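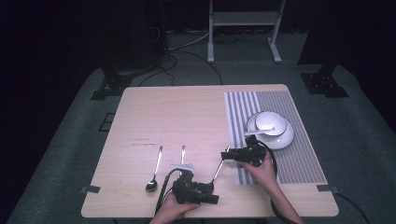

Dulano Home Cooks > Rice, Noodles & Grains > Congee ratio, what am I doing wrong?
Started July 19, 2020

potluckpenny
Posts: 12

Hi all! I've made congee four times now and every pot has come out different. First one was basically rice in hot water. The second one set up like wallpaper paste by the time I'd finished my bowl (I still ate it, no regrets). I'm using jasmine rice, a heavy pot and one part rice to eight parts water. My grandmother's was silky all the way through and you couldn't find a whole grain in it if you tried. She never measured anything, so I've got nothing to go on. Do I need more water? A different rice? Do I just leave it on longer? I want to get this right before my brother comes to stay.

WaiKitLiu
Posts: 3,941

Eight to one is too thick for what you're describing. Go to ten, even eleven, and keep a kettle going so you can loosen it near the end. Jasmine is fine. I freeze the rice first: rinse it, drain it, leave it in the freezer overnight in a bag, then tip it straight into boiling water. The grains fall apart in half an hour and you get the silky thing with hardly any stirring.

gravyboat_gus
Posts: 2,000

I'm going to disagree with the freezer. I've done it both ways and the frozen one comes out a little grainy to me, like the rice has shattered when it should have melted. Long and slow is what does it! Low flame, lid tilted, an hour and a half at least, and I stir every time I walk past. And don't salt it early.

WaiKitLiu

Grainy means it came off too soon. Give the frozen rice another ten minutes and I'd bet you couldn't tell them apart. Agree on the salt.

drastuden_dee
Posts: 268

Can I put in a word for soaking with oil? My neighbor Mrs. Chu taught me this when we lived on Drastuden Street. Rinse the rice, drain it well, rub in a spoonful of neutral oil and a pinch of salt, and leave it for at least half an hour. I know, I know, salt early, Gus will be cross with me. But the texture is lovely and I don't get that starchy skin on top.

As for how you eat it, I've gone right off mugs. I used to slurp mine standing at the counter and then wonder why I was hungry again at ten. Now I sit down with a proper bowl and a real spoon and it takes me twenty minutes and I feel like a person.
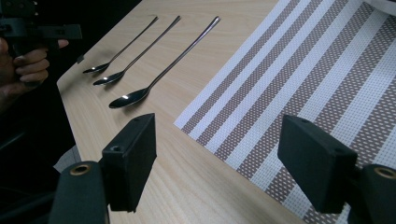
Also toppings go further in a wide bowl than a mug, where the scallions all end up in one clump at the top and then you've got nothing but plain rice for the last third. My order is ginger first, then scallion, then white pepper, and the soy sauce dribbled around the outside.

gravyboat_gus

I'm not cross, just disappointed :) I'll try the oil this weekend. Does it matter what kind? I've got peanut and that's it.

drastuden_dee

Peanut is great!

jlkao_kitchen
Posts: 87

Jui-lin Kao here, mostly a lurker. One thing I haven't seen mentioned is broken rice. If your store carries it, it cooks faster and you can skip the freezer argument altogether. I also swap a tablespoon of the jasmine for sticky rice, which gives it body without making it gluey. I use an old Flornusier pot that runs hot, so yours may need longer. This is how I do a weekday batch for 2 people:

1. Rinse half a cup of rice (with that tablespoon of sticky rice in it) until the water is only a bit cloudy. I don't chase perfectly clear.

2. Bring five and a half cups of water to a full boil and add the rice. Scrape the bottom well for the first few minutes, that's when it catches.

3. Turn it down to a lazy bubble, tilt the lid, and leave it for an hour. Use a long spoon so you can get into the corners without steaming your knuckles.

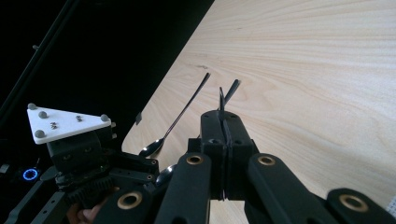 4. Beat it hard for a minute with a whisk or a pair of chopsticks. This does more than another twenty minutes of simmering.

5. Salt, taste, and thin with hot water. It'll tighten in the bowl, so stop when it looks slightly too loose.

WaiKitLiu

Step 4 is cheating, and I do it too.

gravyboat_gus

I don't like the whisk, it makes it foamy. Chopsticks, fine.

potluckpenny

You are all wonderful, thank you!! I have rice in the freezer AND rice sitting in oil right now, so I'm going to run both pots tomorrow with the chopstick beating at the end. Dee, I've been eating mine out of a mug all week and you've shamed me. Does leftover congee keep, or does it turn into a brick?

drastuden_dee

Brick. Add a splash of water and warm it slowly, it comes right back.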